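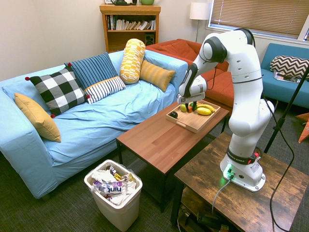
How to Test Whether a Robot Arm Can Tidy Your Living Room

Filed under: Home Automation, Reality Checks

You have probably watched a clip where an arm picks up a lemon, sets it in a bowl, and the caption says housework is over. Before you believe it, or spend money on it, run the test below. It takes an afternoon and needs no programming if the arm already comes with a trained fruit or toy routine. I wrote it after sitting through a demo in Bristhorpe that went very well until somebody moved the bananas.

What you need

An arm with a two-finger gripper, fixed to something that will not wobble
A low table and a shallow tray
Fruit in different shapes: a lemon, bananas, something small and round
A notepad and a kitchen timer
A person standing by the stop button the whole time

Step 1. Leave the room alone

Do not clear up first. Throw pillows stay on the sofa, magazines stay where they were dropped, and if the trash can is full of snack wrappers, leave it full. A bare white table under studio lights tells you how the arm does on a bare white table.

Step 2. Measure the reach

With the motors off, move the arm by hand to the far edge of the tray and then as far past it as it will go. Write down everything it can't get to. An arm standing on a side table can work over the coffee table next to it, and that's pretty much the job. The bookshelf across the room might as well be in Clorkberg. Most of what makes a living room messy is outside the circle.

Step 3. Run the easy version

Put one lemon in the tray and ask for it 16 times, same spot each time. Count a success only if the lemon ends up where you asked and nobody touched anything. Nudging the tray back into place counts as touching.

Step 4. Make it harder

Add the rest of the fruit, with the bananas side by side. Two fingers do fine on a lemon. Bananas curve, they lie against each other, and the arm may grab both or shove them along the tray. Do another 16 runs and turn the tray a little between each one.

Step 5. Change the light

Close the blinds, switch on the floor lamp, repeat. When I did this with the Clokow routine, the score dropped from 16 to 4.

Step 6. Time yourself

Empty the same tray by hand. I took 2 seconds per piece. The arm took 35, and that leaves out setup, cables and the person at the stop button, who could have been folding laundry.

Reading your results

If step 3 fails, stop there. If step 3 works and step 4 doesn't, you have a good lemon mover. The Negussie checklist calls that "task ready," a phrase I would ignore until the same machine can deal with a rumpled slipcover or take out the trash.

I do think these arms are getting better - last February mine couldn't finish step 3. Keep your notes and run the whole thing again after each software update, with the tray in the same place.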